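Holis publishes walking routes and printed city guides for independent travelers. The company was founded in June by Ferenc Csonka, who edits the route descriptions, and Tomomi Mizuno, who draws the maps and maintains the place database.

Current coverage is limited to two cities, Brivach and Hattar.

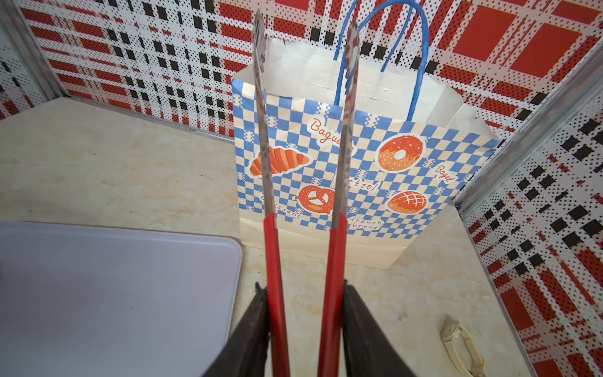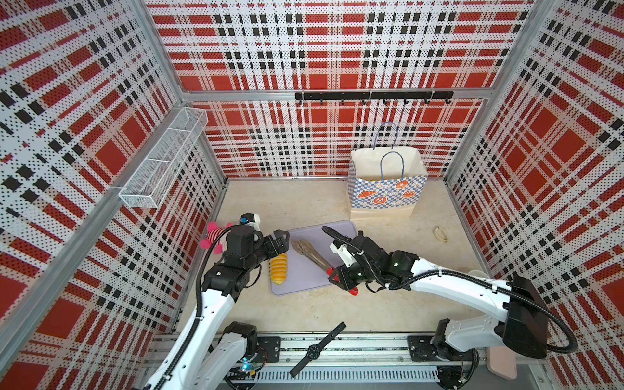 ## What we publish

The Brivach guide contains 23 routes. The Hattar guide contains eight, all within the old walls and the river quarter. Each route is issued as a folded sheet with a map on one side and text on the other. Sheets are sold singly or as a full set.

A route entry gives:

- start and end points, with the nearest tram or bus stop
- distance and total climb
- surface type, including steps and cobbles
- public toilets and drinking water
- opening hours for workshops, markets and museums on the way

## How routes are checked

Every route is walked in both directions before printing. Distances are measured with a wheel and compared with the GPS track. Where the two differ by more than six meters per kilometer, the section is walked again and the wheel figure is used.

Opening hours are confirmed by phone or in person. Seasonal closures are marked on the map with an open circle. Temporary closures are not printed; they go on the corrections list, which can be downloaded from the page for each city.

The database holds 345 places. A place is removed when it has closed for good or can no longer be reached on foot from a published route.

## Listings and payment

Shops, cafes and hotels do not pay to be included. We do not accept free meals or rooms. Income comes from sheet sales and from map work for other publishers, including the base map for the Arkau regional rail leaflet.

## Languages

All sheets are printed in English. The Hattar set is also available in German. Street names are given in the local spelling, with no translation, so that they match the signs.

## Corrections and trade orders

Send corrections with the route number and the map square. Reports without a route number take longer to process. Bookstores and visitor centers can order in packs through the trade form; mixed packs are accepted if all sheets are for the same city.

Page last revised 11/1/22.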